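OK so our drive-swap robot had a bad day and I'm still a little mad about it. Thread time.

We call the setup Manano. Its whole job is pulling hard drives and putting them back, over and over, so we can find out how many rounds it takes before something gives. The goal was 2000. We got to 119.

On 119 the arm pushed a drive in slightly crooked and the force limit just... didn't trip. It kept pushing! I heard a crunch from across the room and I knew.

I hit the stop, but one caddy rail was already toast and the slot was bent enough that a good caddy wouldn't slide in by hand either. Total damage was 40 bucks of plastic plus my whole afternoon.

Decha Bunnag went through the log with me and found it in ten minutes. Someone had raised the force limit back in July to get past a sticky latch and never put it back. The someone was me. Cool cool cool.

The part that bugs me way more than the slot: we reach in next to this thing all the time to move cables. If it'll crunch a caddy without blinking, it'll do that to a finger too.

So, new rules as of 3/8/22. Limits reset to default every time the arm powers up. Any change gets a second person's okay, and Phyllis Bunting has already turned me down once (fair). And the stop button moved to where you can hit it with your elbow.

Gripper at work:

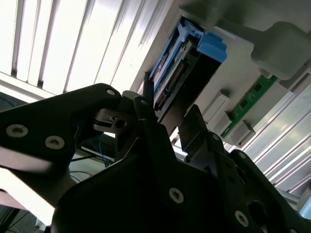
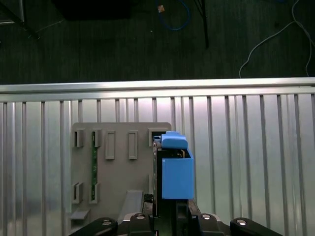
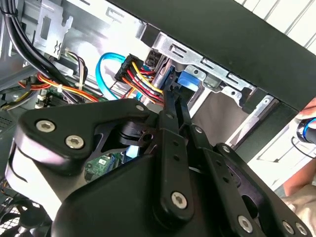
Couldn't you just run the arm slower?

Slower helps, and we did turn the speed down, but a slow arm with the wrong force limit will still break whatever it's leaning on. It just takes longer to get there. Fix the limit first, then play with the speed.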